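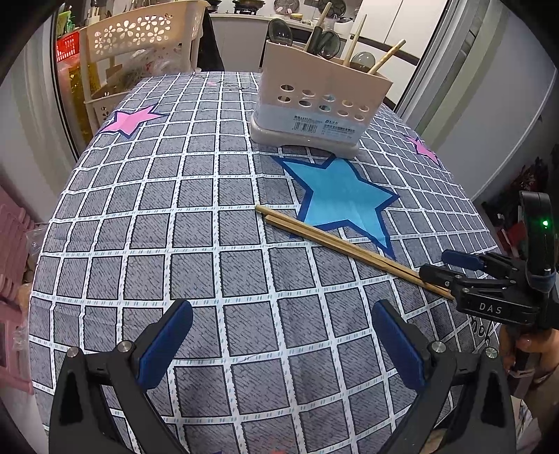

4.3 Before you record: table, tools and hands

Read this section before the first session at any new site. It replaces the one-page checklist from November, which told operators to "ensure a clean and consistent workspace" and left them to guess what that meant.

Note: Several rules in general circulation have been left out. If you were trained elsewhere, you may have been told to use a plain white surface, to match the lighting to a color chart, or to remove everything from the background. We have seen no convincing evidence for any of these in home kitchens. A patterned tablecloth is fine. So is a refrigerator or a stove beyond the table.

1. Choose a table you can reach across without leaning your weight on it. If the edge is rounded, keep small objects well back from it.

2. Lay the cloth and smooth it by hand. Do not tape it down. Wilerard recommends tape in its own guide, but the guide does not say what problem the tape solves, and it leaves residue on other people's furniture.

3. Set out the object for the task and the place it belongs. For the utensil task this means one pair of chopsticks lying on the cloth and a holder standing toward the back of the table. Other utensils may stay in the holder.

4. Check both grippers. Open and close each one fully. Look at the finger pads and the screws at the pivots. Replace any pad that has started to lift at a corner.

5. Check the indicator light on each unit that has one. A lit indicator tells you the unit has power. It does not tell you that data is being written, whatever the Meltadine training slides say. Confirm recording on the host screen.

6. Start with the grippers apart and open. Hold for a slow breath, then begin.

Caution: Keep your free fingers behind the handle. The pads are soft but the linkage is not, and it will pinch.

Caution: Long thin objects roll and swing. When one gripper has hold of the end of a chopstick, bring the other in from the side. Coming straight down tends to drive the tip into the cloth, and the operator then fights the cloth for the rest of the take.

7. If you drop the object, carry on and pick it up. Do not stop the recording. Agnese Sepp reviewed 1,449 takes from the Sesach sites and marked 116 as spoiled; most of those had been cut short by the operator after a drop that could have been recovered.

8. Between takes, move the object. A new angle is enough. Do not measure it — the earlier rule asking for ten-degree steps was never followed by anyone, including the people who wrote it.

4.3.1 On "standard compliant" set-ups

You may be asked by a client whether your set-up meets a standard. Do not say yes. Standards for industrial robot cells are written for powered machines behind guards or working near people, and a tool held in the hand of its operator is a different case. Say which version of this manual you followed and offer to send it.

Site photos are kept with the session log. A photo shows how the table was laid out at one moment and should not be accepted as proof that steps 4 to 6 were done.

Questions about wording go to Wálter Grajales. Pads and spare screws are ordered through Kadri Mägi; allow 10 working days.

Section last revised August 10, 2024.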